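Notes for Friday, October 31, 2025. Slot is after lunch, so keep it moving and don't sit down.

# What We Eat at Our Desks

**Opening**

- Thank Hiwot Demissie for the invitation. Pause. She will wave.
- Ask for hands: who had lunch at their desk this week? Then ask who had it while on a call. Wait for the guilty ones.
- Own up. I wrote most of this talk over a cheese sandwich, and the letter G on my keyboard still crunches.

**1. The lunch hour, and where it went**

- My first job was at Pascu, selling office carpet. Lunch was one till two. The phones went to a recorded message and the lights went off in the showroom. Customers put up with it.
- By the time I left, lunch was "when you get a minute". I had 3 of those minutes most days.
- Story of the soup in the filing drawer. Keep it short. It was leek — they always ask.

**2. The Lullholm diary**

- In June I asked people in the Lullholm office to write down what they ate and where. I got 81 diaries back, 2 of them legible only in part (gravy).
- Slow down for this bit:
 - Most people said they had "a proper lunch". Most of the proper lunches were crisps.
 - One man recorded the same tuna wrap for the whole month and gave it a mark out of ten each day. The marks went down.
 - Several diaries stop on a Thursday with no explanation.
- Don't claim this is science. Someone from finance will be in the second row.

**3. The canteen problem**

- Brosska built a canteen with 95 seats and a wall of ferns. Lovely room. People collected their food there and carried it straight back upstairs.
- Why? I asked. The usual reply was "I don't want to look as if I've got nothing on."
- Let that one sit. Drink some water.
- Then the Ballatetti answer: they took the trays away. You can't carry a bowl of stew, a pudding and a drink up two flights without a tray. People sat down, mostly in a temper, and some of them began to talk to each other.
- Be fair to the ferns.
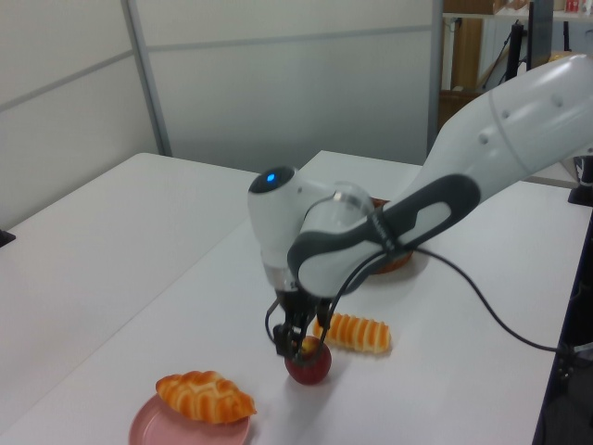 **4. Small things that cost nothing**

- Put lunch in the diary under its own name. Calling it "project catch-up" fools no one and people try to join.
- Eat something that needs both hands. It's very hard to answer email with a baked potato.
- If you manage people, go first, and be seen going. Coat on helps.
- Fruit: say the line about the office fruit bowl, where the bananas go by ten and the pears are there until they retire. Skip it if the room is flat.

**If running late**

- Drop the carpet story, keep the soup.
- Cut straight from the trays to the baked potato.

**Questions likely to come up**

- *What about people who work from home?* They eat standing at the fridge. I have no diaries for this, only my own conduct.
- *Isn't it a matter of choice?* Yes, and ask them when they last chose.
- *Was the tray idea popular?* No. See "in a temper".

Finish by 2:45 and remind them the tea is in the corridor, on the left. Take the clicker out of my pocket before leaving this time.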